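Prollo Arm Kit, Shared Workshop Build
Section 4: Marking the Work Surface and Setting the Wrist Camera

Reading time: 3 min
Shares 49 | Comments 3

Complete Section 3 (frame and wiring) before starting. The controller must show status 202 at rest.

CAUTION: Press the emergency stop before reaching over the table. Reset it only after everyone is outside the floor marking.

1. Cover the tabletop with flat cardboard panels. Butt the panels together. Do not overlap them.
2. Tape a grid over the cardboard with painter's tape. Press down all loose ends.
3. Release the emergency stop and run the HOME routine in Ninex.
4. Jog the arm to position 15 and open the gripper fully.
5. Open the wrist view and compare it with the notes that follow.

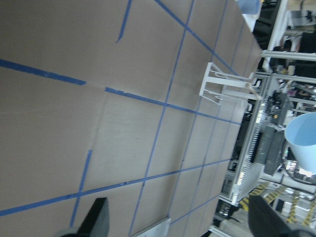
The wrist camera turns with the gripper, so the table edges will seldom line up with the edges of the view. Do not rotate the mount to level them. Check that both black fingers are visible with open space between them, and that the blue tape lines can be seen crossing on the tan surface. Short gaps or torn ends in the tape do not affect this check. Tall items, such as the white rack near the right side of the table, must be entered in Ninex as keep-out zones before any motion is run.

6. If one finger is missing from the view, loosen the two mount screws, shift the camera, and tighten.
7. Select four tape crossings in Ninex and enter their measured positions.
8. Save the surface file. The default name is 737.

NOTE: Repeat steps 7 and 8 whenever a panel is replaced. Moving the rack requires only a new keep-out zone.

Revised 8/21/26

Comments (3)

flondberg_shop: Step 6, what size hex key? Mine came without one.

gantrycat: 2.5 mm on my mount. Don't overtighten, the threads strip.

tapeandtin: Ninex wouldn't save until I entered the crossings in clockwise order. Please add that to step 7.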